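# Keeping the Pattern: The Bukel Tartan Register at Work

The Bukel Textile Trust was founded to preserve the sample books of a single weaving mill. Its collection has since grown to 324 bound volumes, together with order ledgers, dye recipes and a quantity of loose cloth that is still being sorted. The greater part of it concerns checked and plaid fabrics, and the Trust is now regarded as a first point of inquiry for designers, museums and families who wish to trace a particular pattern.

The mill, Sillness & Company, produced plaid for more than a century. Its customers included school outfitters, blanket merchants and makers of luggage lining. Each new design was entered in a sample book with a swatch, a number and a thread count. The thread count records the order and width of the colored stripes, and from it a competent weaver can reproduce the cloth without ever having seen it.

"A swatch will fade, and moths will have their share of it," says Adwoa Nyarko, Keeper of Collections. "The count survives both. Where we hold the two together, we can establish what the cloth looked like on the day it left the loom."

The two do not always agree. Weavers adjusted designs at the loom, widening a stripe to suit the width of the cloth or substituting a yarn when the usual shade had run out. Such changes were seldom written down. In one volume, 207 swatches have been compared with their entries under magnification, and the Trust has published its corrections in a supplement to the main register. Readers are asked to cite the supplement where one exists.

Red, black and white designs present a particular difficulty. They were made in large numbers for several unrelated customers, and the ledgers describe many of them only as "the red check" or "the usual." A difference of four threads in the white stripe may be all that separates a blanket from a school skirt. 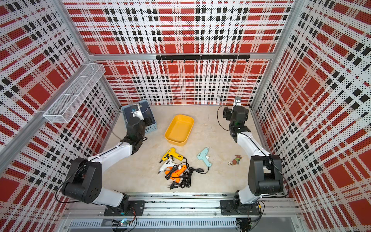 The Trust's policy in these cases is to assign a provisional number and to record every name under which the pattern was sold. A final number is given once a dated order has been found. The Jokia blanket, long sold under three different names, was settled in this manner after its first order turned up in a ledger of carriage costs, between two entries for coal.

Printed plaid raises a further question. From its later years Sillness licensed its patterns to manufacturers of paper, tinware and decorative board, none of whom were bound by the thread count. A printed pattern may be enlarged or cropped at will, and its colors need not cross as woven yarns do. In true cloth, red crossing white yields a blended square. In print the white band is often left solid. The register lists printed versions in a separate section, with a reference to the woven original where this can be shown.

Access to the collection has been widened considerably by the Dramani bequest, which paid for a reading room and for a catalog that may be searched by color sequence. Almost 700 inquiries were received in the past year. Many came from private individuals holding a scarf or a scrap of lining, and the Trust is pleased to examine such pieces – by post or in person – provided that the sender retains a photograph and allows six weeks for a reply.

The next stage of work concerns the loose cloth. It was stored for decades in tea chests, without labels, and 600 pieces have so far been flattened, measured and placed in acid-free folders. The remainder will be treated in the order in which the chests were received. Researchers who require a piece from an unopened chest should write to the Keeper, stating the colors sought and the probable period. Requests for the reading room may be made at any time during November for visits in the new year, when the supplement to the ninth volume will also be available at the desk.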